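Budget thread! We've got until November to pick a two-arm robot for the shop, and I'm way too excited — simulation first, shopping second.

The Jevov quote is in. Grippers are extra, $517 each. Spares too, please!
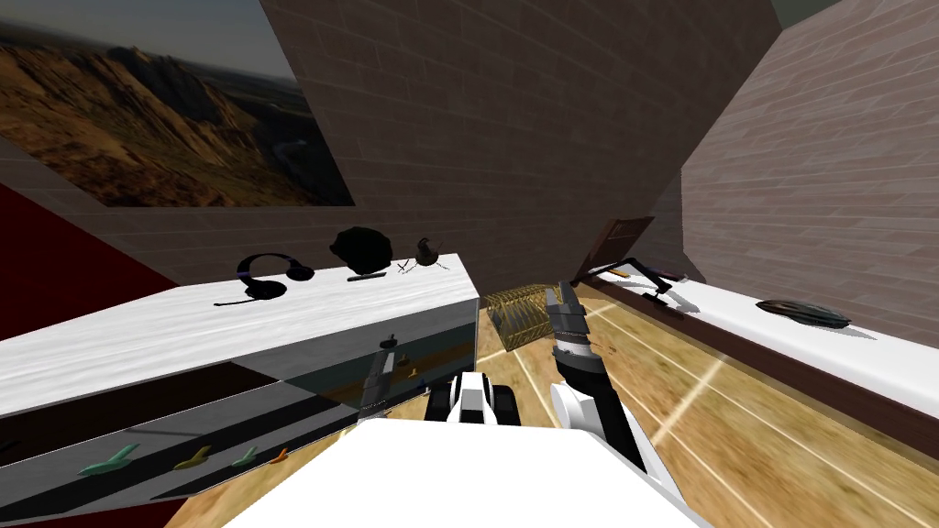 Fleklow: Ask what the service plan costs after year one. Ours went up 19 percent.

Great tip, adding a line for it. I've also set aside $2000 for training, and I'd love to hear if that's low.

Reach is next on my list. Bramwell sells a longer arm, so I want desk-height numbers before we choose.
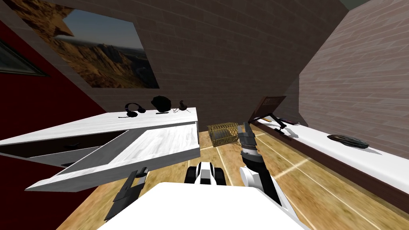 Desk drawer open, both grippers in view.

Floor space counts too! Hinden wants 3 feet clear on every side — we may have to move a bench.
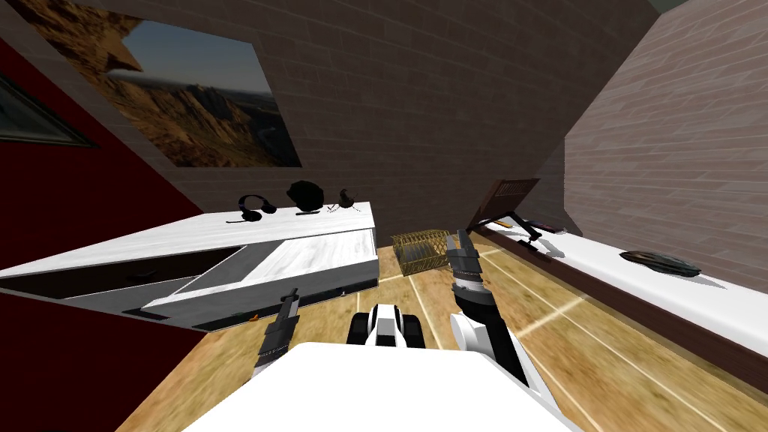 Wood floor, white desk, gold wire cage.

Revised quotes come Thursday. I'll post the spreadsheet!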